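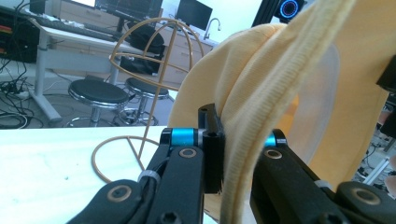

Hat Care and Repair: Frequently Asked Questions

Magagula Hat Repair cleans, mends and reshapes everyday hats by mail and at our counter on Drutden Street. The answers below cover what we are asked most. If yours is missing, use the contact form.

Washing at home

Can I put a knit beanie in the washing machine?
Check the label first. Acrylic and cotton knits can usually go in on a cold, gentle cycle inside a mesh bag. Wool should be washed by hand in cool water with a small amount of wool wash. Do not wring it. Press the water out in a towel and dry it flat.

My beanie has stretched. Can it be brought back?
Sometimes. A cotton knit will often tighten after a cool wash and a flat dry. Acrylic that has been through a hot dryer has lost its spring for good, and we will tell you so before taking your money.

How do I get rid of pilling?
Use a fabric comb or a battery shaver on a dry hat, with the knit lying flat on a table. Go lightly over the fold. Yarn there is already worn and a shaver can nick it.

Is the dishwasher safe for baseball caps?
We don't recommend it. Dishwasher detergent often contains bleach, and the drying cycle can warp a plastic brim. Older caps may have a cardboard brim, and soaking ruins it. Spot clean those with a damp cloth.

How do I remove sweat marks from the band?
Mix a little mild dish soap with cool water and work it into the sweatband with a soft toothbrush. Leave it for a few minutes, then wipe with a clean damp cloth until no suds come up. Old yellow marks may need two or three rounds.

How should a cap dry?
Over a bowl or a rolled towel, away from direct sun. Light colors show water rings, so blot the crown evenly before you leave it.
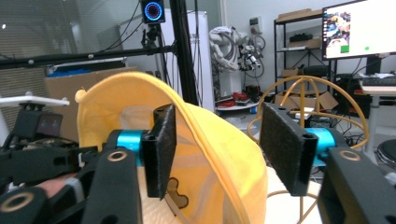
Repairs

What do you repair?
Loose seams, dropped stitches, torn sweatbands, broken snaps and detached pompoms. We also replace linings. We do not repair bicycle or ski helmets.

What does it cost?
Most small repairs are $5 per seam or snap. Sweatbands and linings are quoted once the hat is here. Nothing is started until you accept the quote.

Who does the work?
Mireille Salameh handles all knitwear. Caps and felt hats go to our Prunura workroom, so allow an extra week for those.

Can you match my yarn?
We keep 216 shades of wool and 106 of cotton on hand. Send a photo in daylight if you want a rough answer before mailing the hat. Screens vary — the final match is made by eye.

Mailing and pickup

How do I pack a hat?
Knits can go in a padded envelope. Anything with a brim needs a box, with tissue inside the crown. Put your order number on a slip of paper in with the hat.

Where do I send it?
Magagula Hat Repair, 713 Drutden Street. Counter hours are 10 a.m. to 4 p.m. We close for the first half of March.

Can someone else collect my order?
Yes, with the order number.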